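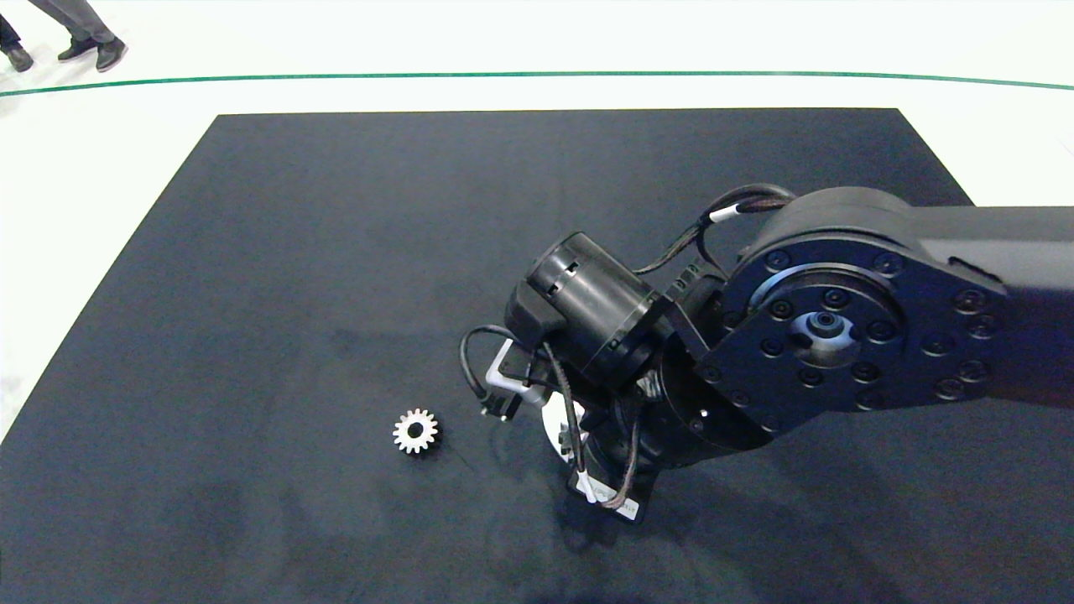
Equipment planning: where the second arm stands

The plan for a second arm has moved along since the last newsletter, and several of you have asked what was decided and what it means for your own requests. This item covers the money, the timing and the things we still need from each group before the order goes in.

The first arm is staying. There was some talk in the spring of trading it in against a newer model, but the trade-in figure Tirneck offered was low and the arm does what we need for small metal parts. Picking up gears from the mat and passing them to the assembly fixture is still the main job, and the second arm will be bought to work alongside it on the same parts. That settles the reach and payload we need, and it took the two largest models off the list.

We asked three suppliers for quotes. Benmoussa and Tirneck both quoted for an arm, controller and stand. Totano quoted for the arm and controller only and suggested we build the stand ourselves. We looked at that and decided against it. The shop has enough to do, and the stand for the first arm had to be remade twice before it stopped shifting. Benmoussa came in lowest once the stand and delivery were counted, and theirs is the quote we are taking forward. It holds until December.

The gripper is a separate purchase. Arm suppliers will sell you one, but the fingers that come with them are made for boxes and bottles, and they do badly with anything thin and flat. A spur gear lying flat gives the fingers very little height to close on. Zollo makes a two-finger gripper with finger plates that come off with ordinary screws, and we have budgeted $1,541 for it, including one set of blank fingers that we can cut to shape. A second set of blanks would be useful and is on the list for next year.

Cables and mounting parts have their own line this time. In the last budget they were put under "sundries," and the line ran out early. We have set aside $981 for cable sets, brackets, connector blocks, ties and sleeving. If that looks high, please bear in mind that the cable to the gripper bends every time the wrist turns, and it is the part we replace most often. We would like to have a spare on the shelf from the first day. The same goes for the small connectors at the bracket, where a broken clip can stop work until a new one comes in the mail.

A new mat is also in the plan. Dark mats have worked well for us, as bright metal parts are easy to pick out against them, and we will order the same navy black in the same thickness. One mat per arm is enough. Groups that want a lighter color for dark plastic parts should say so now, and we will ask for a price on both.

Floor space was the hardest part of the plan. The second arm needs its own marked area with room to walk past it, and the only place with that much clear floor is the end nearest the loading door. The shelving there will move to the back wall. The floor will need to be painted again once the stand is bolted down, and the building office has agreed to pay for that out of its own maintenance money. Please don't store anything in that bay after the shelving goes, even for a day or two.

Some costs are not in this year's figures and should be in yours. Training is one. The supplier includes a single day on site, which covers start-up and basic safety, and any further days are charged to the group that asks for them. Part fixtures are another. If your parts need a tray or a locating plate, the cost comes out of your project. Shop time for making fixtures can be booked in the usual way, and we have held back 80 hours for this between delivery and the end of the year. It will be given out in the order requests arrive.

We also looked at leasing. The monthly payments were reasonable, but the lease did not allow us to drill the mounting flange or fit another maker's gripper without written permission each time. We change grippers often enough that this would have been a nuisance. Buying costs more at the start and leaves us free to alter what we like.

Delivery is quoted at 7 weeks from the date of order. We expect to lose another week to the stand and the wiring, and the arm will then be run on test parts before it goes on the booking calendar. The first arm will stay available through all of this, apart from two days when the power to that side of the room is off. Those dates will be posted by the door once the electrician confirms them.

What we need from each group is short. Send us the parts you expect to run, with their largest and smallest sizes and their weight. A sample is better than a drawing if you can spare one. Tell us how many hours a month you expect to book, and whether your work could share a set of fingers with another group's. If you have money left in your own equipment line and would like to put it toward the second set of blanks, let us know that as well.

Requests should reach the equipment desk by 30th July. Anything that comes in later will be held for next year's plan. Copies of all three quotes are in the shared folder under Equipment, along with the floor drawing and the full parts list.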